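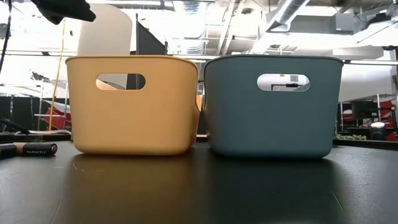
The two bins side by side on the black tabletop, with a Duracell battery at the left.

Parry Desk Sorting Notes
Version 3
Last updated Jul 16, 2024

Overview

Parry is a small collection of written notes on sorting desk items into two plastic bins. It covers 92 sorting rounds and 18 kinds of household object, most of them things that end up in a desk drawer. The notes were written by Ebony Waaka and checked by Hatice Karabulut.

The first rounds were written up in January. The object names were cleaned up later, and a few rounds were dropped where the note didn't say which bin was meant.

The bins

Both bins are the same shape: low and rectangular, with rounded corners and an oval cutout for a handle. One is called "yellow" in the notes and the other "blue". Earlier notes used "mustard", "orange", "slate" and "teal" as well. These have all been changed to the two short names, so a search for "teal" will find nothing.

Left and right are always given from the front of the table, with the wooden border nearest the writer. A round may start with either bin on the left.

The objects

Small items go by their ordinary name: battery, marker, calculator, tape, eraser. Brand names are left out of the object field and kept in the remarks. The lamp and the potted plant belong to the table setup and are never sorted. They may be moved a short way to make space, and if that happens the remarks say so. 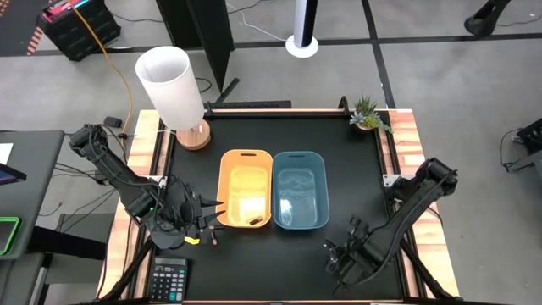
Does an item count as sorted if it is resting on the rim of a bin?

Only items lying fully inside a bin are counted. Anything on the rim is entered as "not placed", even if most of it hangs over the inside.

What each note contains

round: the round number
item: one of the 18 object names
target: yellow or blue
result: placed, not placed, or wrong bin
remarks: free text, up to 40 words

The target is decided before the round begins and is not changed afterward. If an item went into the wrong bin and was then moved to the right one, the result is still "wrong bin" — the correction goes in the remarks.

Some remarks are empty. An empty field means the writer had nothing to add.

Known problems

"Marker" and "marker cap" were both entered as "marker" in the early rounds. Hatice fixed the ones she could be sure of and left the rest alone. Results for "marker" should be read with that in mind.

The word "behind" is used in two ways. In most notes it means farther from the front of the table. In a few it means hidden from the writer by one of the bins.
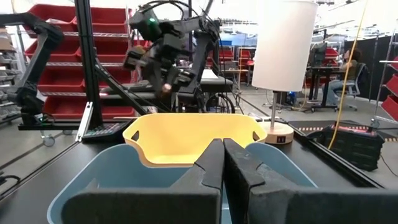
Use and changes

The notes may be copied and edited for any purpose. Please keep the version number with any copy you pass on.

Corrections are welcome. Give the round number, the field, and the wording you think is right. Ebony handles object names and targets — everything else goes to Hatice.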